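How to renew your Nurnby Fan Club membership

Sign in to your account and open the Membership tab. Your number has five digits and is printed on the back of your card.

Choose Standard or Gold. Gold members get the Avness pin set — 16 pins, limited to 2,000 boxes — while stocks last.

Check your postal address before you pay. Pins can't be redirected once posted.
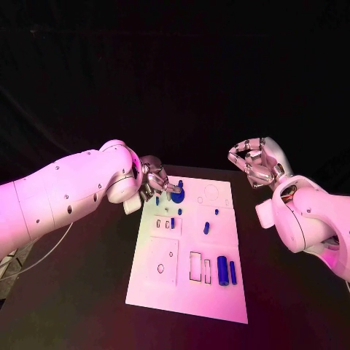
Renewals made by the end of March keep the same number. If the payment page shows error 508, wait 5 minutes and try again.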